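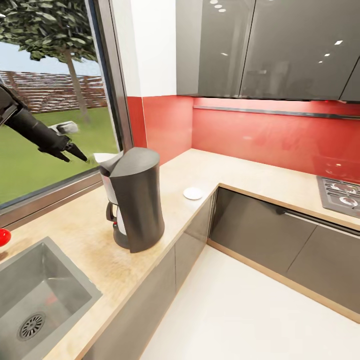 A coffee maker on the counter by the window.

Hard water, and what to do about it

If your tea has had a film on top lately, you have plenty of company. Since the Grorkley well came back into service in October, our inbox has been filling up with notes about cloudy glasses, crusty faucets and coffee that takes forever to come through. The water is perfectly fine to drink, and it is the same water many of us grew up on, but after so long on the softer Partanen supply we had all gotten a little spoiled!

The latest reading on the town side was 300 parts per million, which puts us well into the "very hard" range. Most of what you'll notice is simple limescale, and plain white vinegar takes care of a surprising amount of it. For a kettle, mix equal parts vinegar and water, bring it to a boil, let it stand for 20 minutes and then rinse it well (and then rinse it again, unless you enjoy pickled tea). Coffee makers vary, so please look at your booklet first, as a few of them don't care for vinegar at all.

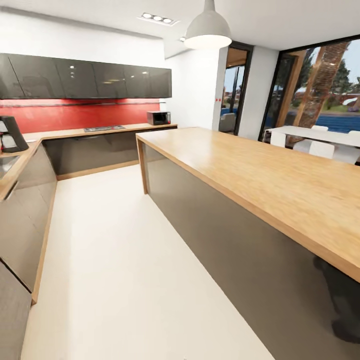
One reader over on Tanine Road wrote to say that she had scrubbed at her shower head for weeks before tying a sandwich bag of vinegar around it overnight, and by breakfast the spray was as good as new. She added that she wished the notice had gone out before the switch, and we think that's a fair point.

For anyone wondering about a softener, Mumora Hardware is lending out test kits for 2 days at a time, free with a refundable deposit of $4. Ask at the paint counter. Please bring them back with the little color chart still inside, as several have wandered off. 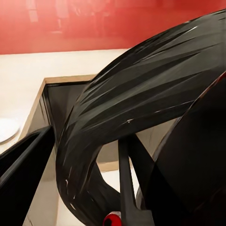

Pale countertop against a glossy red wall.

More hints are welcome at the usual address, especially for dishwashers.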